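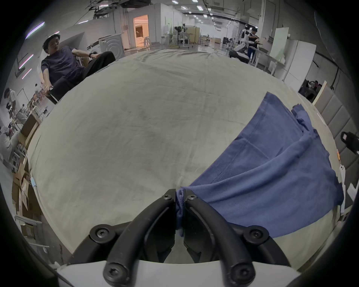
Office Diary of the Resident Director, Kilico House
February

Morning

The house opened at the usual hour. Frost had formed on the inside of the pantry window, and the thermometer by the side door was lower than at any other morning reading this month. The boiler was running but the upper landing was cold until well after breakfast. I have asked that the radiators there be bled again before the end of the week.

Ms. Unnithan delivered the revised linen schedule at 8:15. Under the new arrangement, rooms occupied for a full month will have their sheets changed on the same day as the short-stay rooms. The former practice left the long-stay residents to bring their own sheets down to the basement, and several did so only when reminded. The director's office has approved the schedule through the spring and will review it when the summer rates are set.

The charge from the Boonchu laundry for the past month came to $957. The previous bill was $700. Ms. Unnithan attributes most of the increase to the heavy blankets, which are billed by weight and were sent out twice after the pipe leak on the ground floor. I have written to Boonchu to ask whether the second cleaning can be billed at the lower rate for rinsed goods, as their own price sheet appears to allow. Their driver was unable to say. He did return the missing bolster, which had been placed in another customer's bag.

A question also arose about the weight of cotton to be ordered as replacement stock. Ms. Michiels favors the heavier cloth on the ground that it lasts through more washings. Ms. Unnithan favors the lighter, which dries faster in the basement during wet months and takes less room on the shelves. Both positions have merit. I have asked for samples of each, to be washed together and laid side by side before any order is signed. The pale sheets now in use on the large beds show every crease by midday, and at least one resident has remarked on it. Ironing them is out of the question with the present staff.

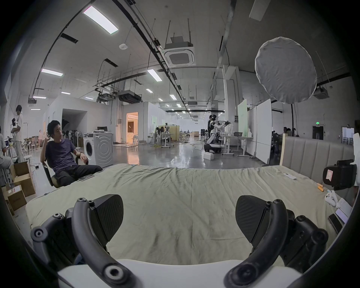 Midday: the Clutska Road entrance

Mr. Štěpánek arrived at 11:40 to inspect the front steps. The lowest step has shifted toward the road, and water is collecting behind it and freezing overnight. He believes the stone itself is sound and may be lifted and set again on a new bed of gravel. He will not undertake the work while the ground is frozen. In the meantime he recommends that the rope be moved to close off the left side of the steps, and this was done before he left. A notice has been posted in the hall asking residents to use the right side or the courtyard door.

His estimate for the work is $300, excluding gravel. I consider this fair. The repair to the garden wall two summers ago cost a good deal more and was not done as well.

While he was on the premises, Mr. Štěpánek looked at the door closer on the courtyard side. It had been slamming. He adjusted it without charge and advised that the screw be left alone by anyone else. I record this here so that the advice is not lost when the maintenance sheet is filed.

Lunch was served late. The kitchen had planned on barley soup, but the barley was found to be stale and potato was substituted. The residents did not object. Ms. Hájek asked whether the soup could be offered again, and the request has been passed to the kitchen.

Correspondence

Four matters were pending in the tray and all but one have been answered.

The first was an inquiry from a former resident seeking a letter confirming the dates of her stay. The register for that year is in the tin cabinet, the key to which was again not on its hook. It was located in the pocket of the gray raincoat in the staff closet. I must repeat that the key is to be signed out. The letter will go in the morning mail.

The second was a complaint from a neighbor on Clutska Road concerning the outdoor lamp. He states that it shines into his bedroom. I walked over at dusk to see for myself and found that the complaint was justified. The lamp had been turned, most likely when the ivy was cut back. It has been returned to its proper angle and I have sent a note of apology.

The third came from the sellers of the Curka floor polish, who wish to send a representative. I have declined. The present supply will last into next winter and the hall floor does not need more shine. Last spring the mail carrier slipped on it.

The fourth, from the insurer, requires a list of the furniture on the upper floor with the approximate age of each piece. This will take longer. Ms. Michiels has begun with the wardrobes, some of which were here before any of the present records were kept. For the upholstered pieces she will work from the purchase slips.

Afternoon: residents' meeting

The monthly meeting was held at 4:00 in the front parlor. Attendance was fair for the season. Ms. Havlíček took the minutes, a copy of which will be posted beside the mailboxes.

Quiet hours were discussed at length. The present rule asks for quiet from 10:00 in the evening. Ms. Hájek requested that the hour be moved earlier during the examination period, as voices carry up the back stairs. Others felt that the rule was adequate if observed. It was agreed to leave the hour as it stands and to ask that the parlor door be kept shut after supper. I am not convinced that this will settle the matter, and I expect to see it raised again in March.

Residents were reminded that sheets and towels set out for collection should be left folded on the bed or placed in the bag provided. Items left in the hallway will not be taken. Personal clothing mixed in with house linen is returned when it can be identified, though the laundry accepts no responsibility for it. A blue pillowcase without a name tape has been in the office since January and may be claimed at any time.

There was also a request for a second drying rack. Granted. The basement has space for it under the window, provided that the bicycles are moved back to the shed, where they were supposed to be in the first place. 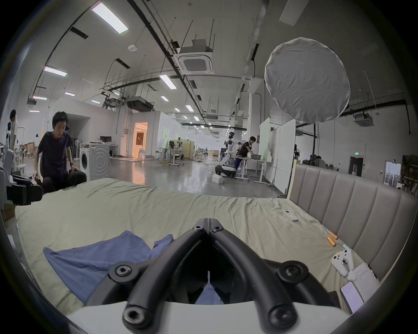
Evening

Supper was at the usual time. The radiators on the upper landing were warm when I went up at 7:20, and the residents there reported no further difficulty. I opened the window at the end of the corridor for a short time to clear the damp.

Ms. Havlíček brought the minutes for signature. I made 2 corrections, both to the spelling of names, and returned them to her.

It began to snow lightly toward 9:00. Salt was put down on the right side of the front steps and along the courtyard path. The bin is nearly empty and more must be ordered. The neighbor's window was dark and our lamp was pointing at the gate.

For tomorrow: letter to former resident; cabinet key to hook; salt; Boonchu, if no reply by noon; wardrobe list, second half. Ask Ms. Unnithan about the bolster cover, which came back without its buttons.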